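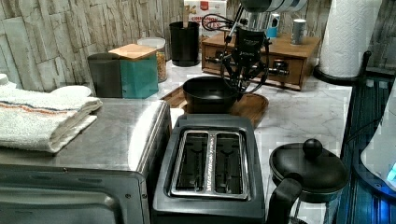 # Folia Counter Rules Pack

I wrote the first version of Folia for myself, on the back of a shipping form, after one too many mornings of standing in front of an arm trying to remember what I'd decided the day before about bowls. It has grown a bit! These days it's a proper pack that we sell through Istska, and it covers the working rules for a robot arm on an ordinary kitchen counter: what has to be moved, who stands where, how fast the arm goes and when you stop.

**Price:** $195 per work area, printed cards and editable files together

**In the pack**

- Counter setup card (large print, wipes clean)
- Start and stop card for two people
- Gripper and cable check sheet
- Blank logbook, 300 pages
- Reach map template

The setup card is the one I'd keep if you took the rest away from me. It sorts everything on the counter into "task," "stays," and "goes." A bowl on a tray is task. Canisters lined up along the wall can be stays, as long as they're marked on the reach map. Anything glass that sits in front of the arm's path is goes, and so is anything holding hot liquid, full stop. Toasters and toaster ovens get their own line (unplugged, cold to the touch, nothing left on top) and I will argue with you about the towel.

Cables get half a page. If they loop around the gripper, run the wrist through its whole range by hand or at the slowest speed your controller allows, and watch the loops the entire way. I do it at the start of a shift and again after any tool change. Finger pads come off for a look every 4,000 grasps, sooner if you work with oil.
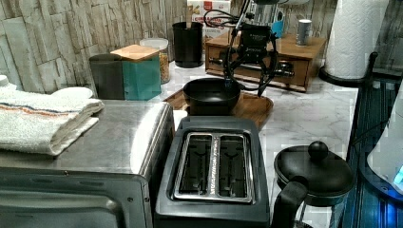
Ivana Ulloa wrote to us in November to say the "stays" column was too generous, and that her crew now counts anything the elbow could reach as part of the task, even if the fingers never go near it. She's right, and the current edition says so. The old card only asked about the fingers, so if yours does too, send me a note and I'll mail a new one for free.

## Running with the cards

One person runs the arm, one watches, and the watcher has the stop button in hand the whole time. They swap every 15 minutes. People grumble about that for a day or so and then they quit grumbling. Hands stay off the counter until the runner says "parked" out loud and the watcher says it back.

Loose tools get a rule too. A spatula in a bowl adds height, so the clearance you set for the empty bowl is no good anymore and you measure again with the handle in.
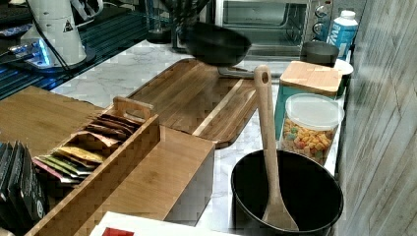

*Black bowl with a wooden spatula in it, tea organizer and cutting board alongside.*

## Will it fit your setup?

Folia goes with any single arm on a counter or table. For two arms you want Tlapale, our bigger pack, and for carts and mobile bases look at Sillau. None of them replaces your arm maker's manual or a risk assessment for your own site, so do those first and fill in the blanks on the cards from what you find.

Refills for the logbook are sold separately. The card files are yours to edit, and please do, but keep the edition number in the corner so I can tell which one you're asking me about.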